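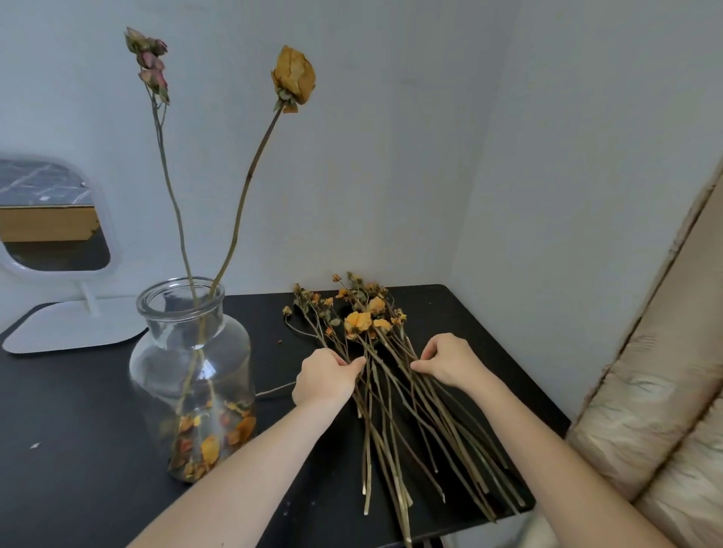

Last edited: 08/07/2018

Trurkville Home & Garden Board > Crafts > Dried flowers: trim the stems or leave them long?

pepperjar
OK so I am finally dealing with my dried flowers. I've got a big loose bunch of the orange and mustardy yellow ones, stems way too long, plus two tall stems of old roses that I already stuck in the round glass vase. Do I cut the bunch down to match the vase or tie it and hang it? My stems are so long they poke out past the table -- and the leaves are all shriveled, do I strip those too?

mossyporch
Cut them! Long stems always look like a broom to me. I take mine down to 12 inches and never miss the rest.

quilt_and_kettle
Noooo don't cut. I did that in 2016 with a whole bunch from my sister's yard and they came out stubby and sad, and you can't glue them back (I tried). Tie it up near the heads with Terneo twine and hang it upside down from a nail. Leave the leaves on too, I like them crinkly.

mossyporch
We'll have to disagree on the leaves. They crumble all over everything. Strip them outside.

gorkham_gal
Are you keeping the petals in the bottom of the vase? I love that look, the orange and yellow and red all mixed up in there. Mine is a Quartey jar from the thrift store on Gorkham Road, 2 bucks, and I just let it fill up.

pepperjar
Yes, keeping the petals! My husband thinks it looks like I forgot to clean it, lol. I'm leaning toward tying the bunch, but I only want the biggest orange one showing in front and it keeps rolling under.

quilt_and_kettle
Hold it tight right below the heads and turn the bunch a little at a time till she's facing you, then wrap.

mossyporch
And then trim the ends even. I'm not giving up on this.

pepperjar
Fine, a tiny trim -- just the raggedy ends. Anybody use hairspray on theirs or does it go yellow?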